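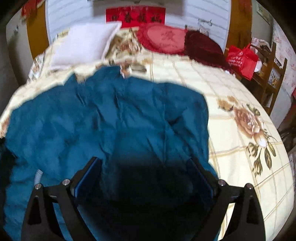

Abb. 2: Blaugrüne Jacke mit Knitterfalten

Textilkunde, Handout 4: Warum knittert Stoff?

Falten sind Physik zum Anfassen! Beim Knicken verschieben sich in der Faser die Molekülketten, und bei Baumwolle bilden sich dabei neue Wasserstoffbrücken, die den Knick festhalten. Feuchte und Wärme lösen sie wieder - genau das macht das Dampfbügeleisen. Wolle dagegen ist gekräuselt und federt wunderbar zurück.

Bis zur Übung im November: Knittertest mit 2 Stoffproben eurer Wahl, Protokoll bitte an Melur Nair. Leinen unbedingt ausprobieren!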